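News > Around the building > Second floor

Lunch is back on the second floor! The little kitchenette at Privwood reopened on 2022-09-23, and by noon there was already a queue for the microwave and a very lively argument about whose soup smelled best.

Anyone who has been carrying mugs up and down the stairs since February will know how much it was missed. Jeanie Strachan, who looks after the shared rooms, had 71 replies when she asked what people wanted from the space, and most of them came down to the same wish: a clear worktop and somewhere to heat up last night's leftovers. She's thrilled with it, and so are we. The white cupboards make the whole corner feel bright, the long counter gives you room to put your plate down, and the hot-water tap means tea without waiting for a kettle (bliss!).

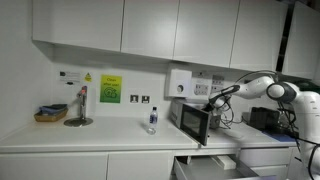

Who wipes the microwave out after lunch?
Whoever used it last, straight away, with a cloth and a drop of washing-up liquid. Leave the door open for a few minutes afterwards so the inside can air.

The "Clean after use!" sign is on the wall in cheerful green and yellow, so there's no missing it. Oksana Bondarchuk from Plultlow has also offered to start a shared spice shelf, and has already promised smoked paprika and a big jar of dill. Bring a labelled jar if you'd like to add to it.

The kitchenette is open to all 3 firms on the floor. For a spare cupboard key or to report a fault, ring Jeanie on extension 2818.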